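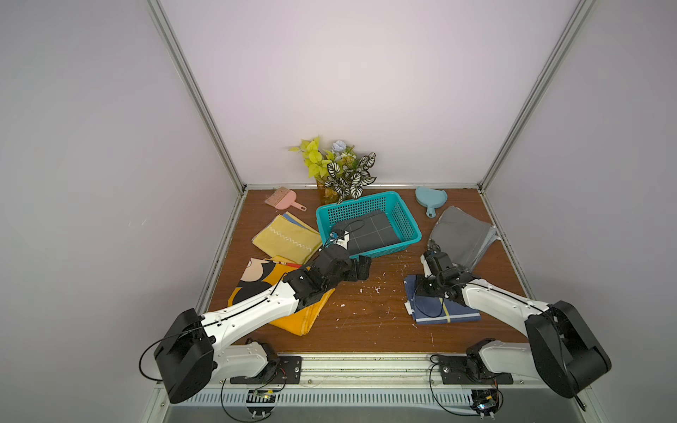
Projects > Triltholm Robotics Club > Bench notebook

16 July 2018

Folding station again, all afternoon. The goal for the summer showcase is still cloth into the basket with both arms, and I've now driven the thing enough that my thumbs hurt (worth it!). We're at 26 recorded runs and I want 100 before we try training on any of them. The Pirken script dropped its log twice, so I moved the save folder off the network drive and it behaved after that.

Navy cloth is my favorite to work with because the stripes give me something to aim at. The wrist view helps a lot once it's down in the basket, way more than leaning over and squinting.

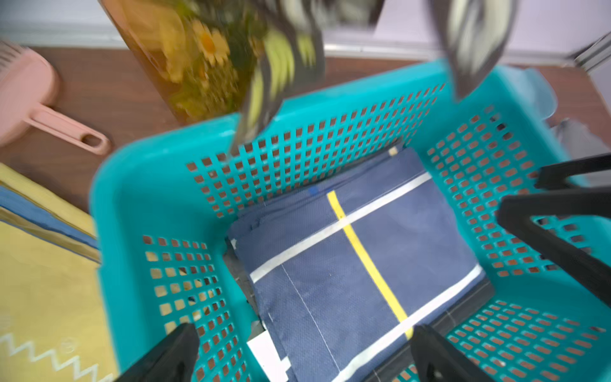
Thomas Mazza thinks we should slow the approach down and stop sending both arms to the basket at the same time, since any bump ruins the run for whoever is driving. Fair. I'll try a 5 second hold on one arm and see if I can stand the wait.

Also on the list: tidy up the run names, and redo the grip settings for thick stacks, because a single layer and a pile of layers really don't want the same squeeze. I keep forgetting which preset I left loaded.
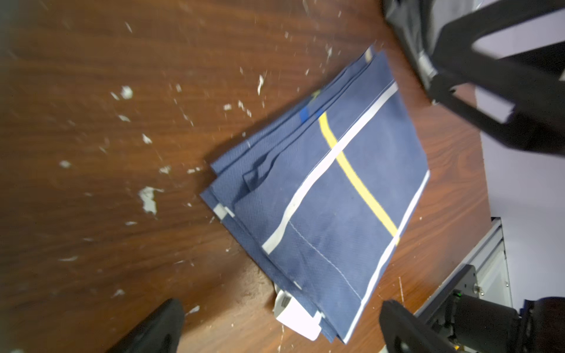 Do we keep the runs where the driver fumbles and tries again? Keep them, but put "retry" in the run name so we can pull them out later.

Next session: 20 more runs, navy first, then the gray stack.

Filed under: Student builds, Two-arm stuff

Recent entries
Grustia gripper pads, second try
Calibrating after the May move
Tyagi controller notes
Cable clips and why I hate them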